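3. Larval habitat and feeding

3.1 Study streams

We worked in two small streams on the forested slope above Brernstead, known locally as the Bridard and the Brabec. Both run over gravel in their upper parts and over coarse sand lower down, where salamander larvae had been reported but never sampled through a full season. Sampling began in February, when the water was still high, and was repeated until the pools began to shrink. The third stream on the slope, the Nollus, dries out early and was left out.

At each visit we sieved sand from fixed plots along the bank. Larvae were measured in a shallow tray, checked for gut contents through the belly skin, and put back in the plot they came from. In total we handled 859 larvae. Handling stopped before noon on warm days.
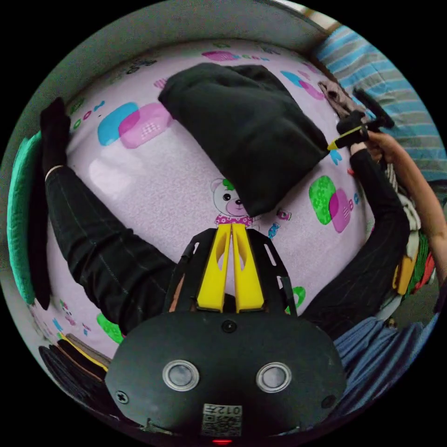 Why do the larvae stay in the sand when there is more food in the open water?

The most likely reason is fish. Small trout hold in the open pools of both streams, and plots close to those pools had larvae only below the surface layer of sand. In side channels that fish could not reach, larvae of the same size were often found lying on top of the sand in daylight.

3.2 Gut contents

Guts held sand grains, midge larvae and fine plant matter. Sand was present in 75 percent of the larvae checked, but we do not think it is eaten on purpose. The grains were of mixed size and matched the sand of the plot, as would be expected if they were taken in along with prey. Larvae kept overnight in clean water passed most of the sand by morning and showed no sign of harm.

Midge larvae were the main prey in both streams. In the Brabec, where leaf litter collects behind fallen trunks, small worms were also common — we found almost none in the Bridard guts.

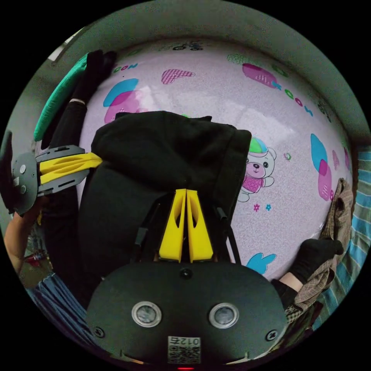 Larger larvae took larger prey, but the link was weak in the early part of the season and became clear only when the pools had shrunk. Water temperature did not explain the change, as both streams stay cool under the canopy. Crowding may play a part. Figure 3 shows prey length against larval length for each stream, with the early and late visits plotted separately.

Figure 3. Prey length and body length of larvae from the Bridard (open circles) and the Brabec (filled circles). Larvae with empty guts are not shown.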